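I went to the open day at Surncombe on Monday fully meaning to be grumpy about it, and I came home rather fond of the robots. They had laid a red cloth on the table, as you might for a Sunday tea, and the arm hung over such ordinary things — a whiteboard eraser, a crumpled brown towel — that I quite forgot to be frightened. I stayed for 3 demonstrations and would happily have stayed for more. People worry that machines will make us idle, and perhaps they will, but I do think more of us should go and stand beside one before we make up our minds.

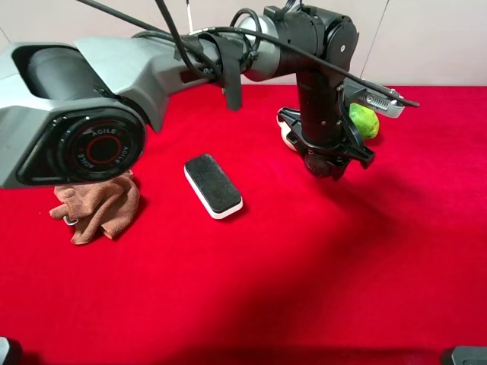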